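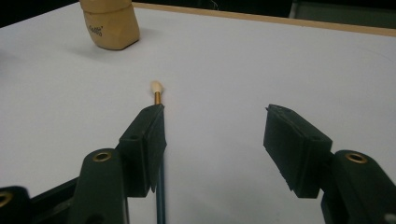
Paintbrush with gold-coloured ferrule, white-topped table, Stakham art room.

Prevard Community Arts
Art room safety and equipment checklist, Stakham site
Checked June 30, 2022, before the winter classes
Next full check: August

Mark each line OK, FIX or REMOVE. Write a comment for anything other than OK. Leave the sheet on the hook inside the storeroom door when finished.

SECTION A. TABLES

A1. Tabletop flat and sound, no lifting or chips. OK
Comment: White top wiped with a damp cloth and looked over by the window. A knife will mark it, so cutting mats stay compulsory.

A2. Wooden edging smooth to the hand. FIX
Comment: Ran a rag along every edge. It snagged once near the corner on the storeroom side. Sand by hand with fine paper and seal. Tape over it until then.

A3. Table height correct for seated adults. OK
Comment: 74 cm. The junior class uses the lower tables in the hall and should not be moved in here.

A4. Legs tight, no rocking. OK
Comment: One foot had been wound out too far. Wound back in and checked with a full water jar on top.

A5. Clear walkway between table and sink. OK
Comment: 960 mm with chairs pushed in. It gets tight with someone seated. Last time the easels were left in this gap and had to be shifted. They go against the back wall.

SECTION B. BRUSHES

Check brushes one at a time on a bare part of the table. A light-coloured top shows up shed bristles better than newspaper does.

B1. Ferrule firm on the handle. Hold the metal, twist the handle gently. FIX
Comment: Soft-haired brushes with gold-coloured ferrules are firm. Several of the old flat hog brushes turn in the hand. Set aside for regluing.

B2. Ferrule free of splits, rust and sharp seams. REMOVE
Comment: Two of the hog brushes are split along the seam and will cut a finger. Binned, not reglued.

B3. Bristles secure. Tug lightly, then brush across the palm. OK
Comment: A new brush will drop a few hairs in the first wash. Only mark REMOVE if it keeps on after that.

B4. No dried paint or glue at the base of the bristles. FIX
Comment: The glue brushes have been mixed in with the watercolour ones again. Glue brushes now have a band of red tape on the handle. Please keep them in the tin by the sink.

B5. Handle paint intact, no flaking or splinters. OK
Comment: Dark handles hide cracks. Run a thumbnail down the full length. Some people hold the handle in their teeth while they mix colour. Anything flaking comes out of use.

B6. Brushes dried flat, stored bristles up. FIX
Comment: Found a jar of brushes standing in water, bristles down. The tips are bent and the water had got into the ferrules. Reshaped with a bit of soap and laid out flat. May come good.

SECTION C. POUCHES AND SMALL STORAGE

C1. Fabric pouches clean and dry inside. OK
Comment: Turn the pouch right out. Pencil shavings collect in the bottom seam.

C2. Nothing sharp stored loose in fabric. REMOVE
Comment: Found craft blades in a pouch from the spare cupboard. Blades go in the hard case, and the hard case goes back to the storeroom at the end of class. This was on the last sheet as well.

C3. Seams and cuffs sound, no loose threads. OK
Comment: Pouches with the rim folded down stay open and stand up better on the table. If the fold has gone limp, iron it.

C4. Contents suit the size of the pouch. OK
Comment: Don't pack long brushes into the short pouches. They tip over and take the water jar with them. Lay long brushes beside the pouch or use the roll.

C5. Wet brushes kept out of fabric storage. FIX
Comment: Mildew on one of the pouches in the spare cupboard. Washed in hot water and hung out. If the smell is still there at the next check, throw it away.
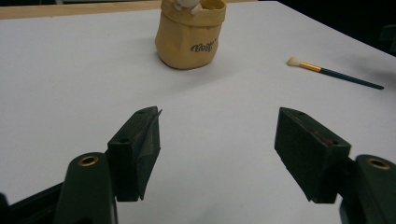 Comment left on the sheet, unsigned: I don't agree with laying wet brushes straight on the table during class. They roll, and people put their sleeves in them. Could we have a folded tea towel at each place? We did this at the Tundmont site for years and had a lot less paint on the chairs.

Response: Agreed for wet brushes. Tea towels are in the second drawer. Laying a dry brush flat while setting up is fine. Added as line D5.

SECTION D. SET-UP BEFORE CLASS

D1. Table wiped and dried. OK

D2. Water jars plastic, filled to half. OK
Comment: The last of the glass jars have gone to the kitchen. Please don't bring them back.

D3. Paints and mediums labelled, lids on. FIX
Comment: One squeeze bottle with no label. Looks and smells like PVA but I wasn't prepared to guess. Put out for disposal. Write the contents and the date on anything you decant.

D4. Solvents. None in the room. OK
Comment: Water-based paint only at Stakham. Anyone wanting to work in oils can book the Jabłońska building, where there is a proper exhaust fan.

D5. Folded tea towel at each place for wet brushes. New line
Comment: Start with the next class. Wash them after each session.

D6. Bags and coats off the floor and on the hooks. OK

SECTION E. ROOM

E1. Lighting even across the tabletop. OK
Comment: Replacement lamp fitted over the table, rated 3,000 lumens. The shadows are softer than with the old spotlight. Don't swing it down to bench height, the cord won't reach without pulling.

E2. Cords clear of the sink and walkway. OK

E3. Floor dry, mat flat at the sink. FIX
Comment: Mat is curling at the door end. Turned it around for now. It needs replacing.

E4. Both exits unlocked during class. OK
Comment: The side door sticks in wet weather. It opened with a firm push on the day.

E5. First aid kit stocked and in date. FIX
Comment: Low on bandaids and no eyewash left. Eyewash must be in before the next class goes ahead.

E6. Extinguisher on its bracket, gauge in the green, tag current. OK

TO DO, IN THIS ORDER
Buy eyewash and bandaids.
Sand and seal the table edge (A2).
New sink mat (E3).
Reglue the loose hog brushes (B1). Leave overnight before they go back in the rack.
Red tape on any glue brush that missed out (B4).
Move the blades to the hard case and check the other pouches in the spare cupboard (C2).

Later note: Eyewash and bandaids are in the kit. Edge is sanded, first coat of sealer on, second coat still to come. Tape stays on the corner until that's done. Mat on order.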